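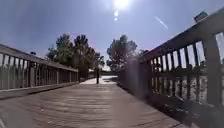
The footbridge in the afternoon, looking across to the path.

I have been promising for months to write something about household robots, mostly because my sister keeps asking whether she should save up for one or get the kitchen redone, and I keep giving her a different answer depending on what I read that morning. So, with a pot of tea and the washing-up still in the sink (nothing has come along to do it for me), I'm going to have a go.

When people ask if machines can do the chores yet they nearly always mean folding, wiping and loading the dishwasher. Hands, in other words. But if I think back over my own week, a surprising amount of it went on getting from one place to another with something I'd been asked to fetch. Bread, a parcel, the casserole dish I'd left at Edit's. It was the same when I worked in the stores at Szekeres, years ago, where I reckon I spent more of the day walking to the shelf than taking anything off it! We never put the walking on the job sheet, and yet it was most of the job.

So the getting there is the part I've become interested in, and it is much further along than the folding. A path looks like nothing to you or me. We go over the planks of a bridge with our heads full of supper. A machine has to decide that the stripes between the boards are only gaps, that the shadow of the railing is a shadow and can be walked through, and that the sun shining straight at it doesn't mean the world has ended. Then the boards stop and it's pale concrete, bright enough to make anybody squint.
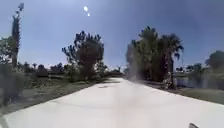
Could a robot do my shopping for me now? It could manage the journey on a decent path, carrying a modest load, but you'd still want a person to pack it at one end and put everything away at the other.

I know that sounds like half a chore, and I suppose it is. My friend Imre Fodor thinks half a chore is worse than none, as you end up standing about waiting to do your half. I'm more forgiving. The dishwasher only does the middle of the washing-up as well, and I wouldn't part with mine for anything.

I made a little list of the errands I do on foot and got to nine. Seven of them I'd hand over tomorrow, supposing the thing could be trusted with the route. The other two are the chemist, where I like to ask questions, and the library, where I like to dawdle. My longest is the round trip into Notness, 3,369 steps by my pedometer, and there isn't a single stair in it, only changes of surface and a great deal of light and shade.

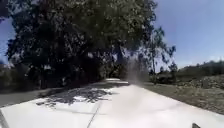

Leaf shadow on the concrete, dry grass on the right.

Shade is the bit I'd never have thought of. Under a big tree the ground goes all to blotches, dark and bright together, and it would be quite reasonable to take a blotch for a hole or a puddle. I've done it myself, at dusk, with shopping. Indoors you get a milder version of the same trouble, with sunshine through the blinds falling across the kitchen floor, so I do think whatever is learnt on paths will come home with the machines in the end.

Whether it will help with the folding I'm much less sure. A towel doesn't stay the shape you left it, and a path mostly does.

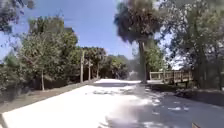 Edit Veres read a draft of all this and told me I'd been far too generous, that she would believe in household robots on the day one of them got a wet duvet cover off the line in a wind, and that until then anything which merely travelled was a trolley with opinions. She also pointed out that I still had her casserole lid.

She's right about the duvet cover, and the lid. But I did remind her that she rang me only last February to ask if I'd carry a bag of compost round, and she wasn't fussy then about what I could fold.

For my sister, then, since she'll be reading: get the kitchen done. Have the floor laid flat all the way to the back door, without that silly step, and ask me again when the tiles need regrouting.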